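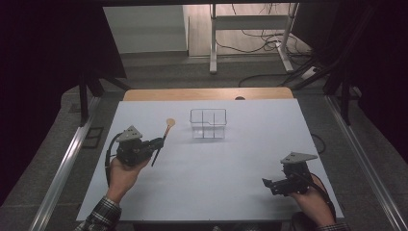
April, 4:10 pm, bench 3

Sorting the small hardware, round two. Round one ended with everything back in the coffee can, so the bar is low.

Clear divided box is going on the white table between the rails. Gonzalo wanted the deep gray bins from Rurngate, but you can't see into those without lifting them, and then you put them down somewhere else, and then we own two sets of M3 washers. Clear wins. The compartments are a bit narrow for my thumb - fine for washers, annoying for the long standoffs.

Plan, left to right:

- M3 washers
- M3 nuts
- springs from the Seok order (31 left, down from 54, and I would love to know where they went)
- "misc," which will be the fullest by May

No labels on the lid. Lids get swapped. Labels go on the body, on the short side, in marker, since the label printer is still in Hollport with Dae-han Heo and apparently enjoying it there.

Long-handled tools do not live in the box. They go on the hooks, handle down. I wrote this in the last entry too.

Still open: whether the standoffs get their own box or stay in the Prultodbridge bag they came in. The bag has a hole in one corner. Ask Gonzalo Collado before he orders more bins.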